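Mantenimiento de bandejas y cubetas de chapa en el taller doméstico

Las cubetas de chapa se estropean menos por el uso que por la limpieza. Un estropajo metálico inadecuado, un desengrasante mal aclarado o una noche con virutas húmedas en el fondo causan más daño que meses de piezas entrando y saliendo. Las indicaciones siguientes valen para acero galvanizado, acero pintado y acero inoxidable. El aluminio requiere otros productos y queda fuera de esta página.

Identificar el acabado

Antes de aplicar nada conviene saber qué hay debajo de la suciedad. El galvanizado presenta un dibujo irregular, a veces con cristales visibles, y se vuelve mate con los años. El inoxidable de uso corriente en cocina suele ser poco magnético. La chapa pintada se reconoce en los cantos y en los taladros, donde la capa salta primero. En caso de duda, probar el producto en la cara inferior y esperar diez minutos.

Limpieza ordinaria

Retirar las virutas en seco con brocha de cerda dura. No usar aire comprimido: proyecta partículas y mete el polvo en los pliegues. Después, agua templada con jabón neutro, bayeta de microfibra y secado inmediato. El secado es la parte que más se omite. Una cubeta apilada húmeda dentro de otra conserva agua en el contacto durante días y el óxido blanco del galvanizado empieza precisamente ahí.

Para grasa vieja, desengrasante alcalino suave. Dejar actuar cinco minutos, sin que llegue a secarse, y aclarar dos veces. La lejía y el salfumán no deben tocar ninguna de estas superficies. Tampoco deben mezclarse entre sí en ningún caso.

Arañazos y óxido puntual

El arañazo superficial en galvanizado no necesita tratamiento, pues el zinc contiguo protege el acero. Si se ve óxido marrón, la capa se ha perdido y hay que intervenir:

Lijar la mancha con grano 240 hasta metal limpio.
Matar el borde con grano 800, en mojado.
Desengrasar con alcohol isopropílico y dejar secar.
Aplicar dos manos finas de pintura rica en zinc, con el intervalo que marque el envase.

El grano 2.000 solo tiene sentido en inoxidable pulido. En inoxidable cepillado se trabaja siempre en la dirección de la veta, con almohadilla no metálica. La lana de acero común deja partículas que se oxidan al cabo de una semana y parecen defectos de la propia chapa. 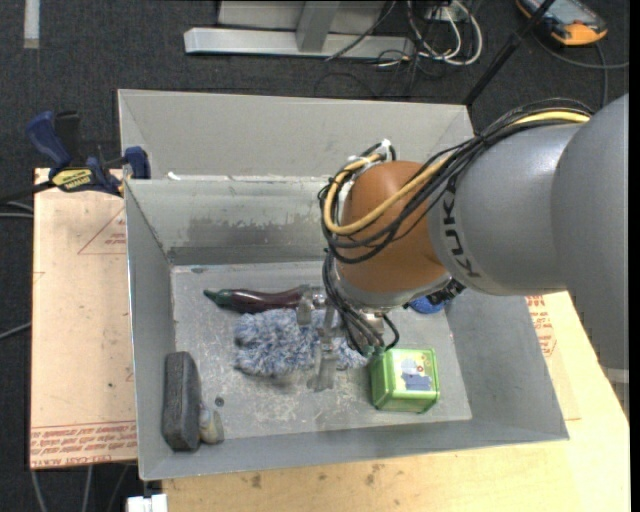 Orificios y pliegues

Los taladros de desagüe se obstruyen con una pasta de grasa y polvo metálico. Se limpian con una escobilla de nailon, girando sin forzar. Una broca agranda el orificio y deja rebaba. Si ya hay rebaba, se elimina con un avellanador manual, dos vueltas por cada cara, y se retoca el borde con pintura.

En los pliegues se acumula humedad. Una vez al año, por ejemplo en agosto, con ambiente seco, aplicar una película de cera microcristalina con pincel y retirar el sobrante con un paño de algodón.

Almacenaje

Humedad relativa por debajo del 40 %, si el local lo permite. Colocar las cubetas boca abajo, sobre listones, con separadores de cartón entre unidades. Los fondos protegidos con esterilla de goma deben levantarse y secarse en cada limpieza.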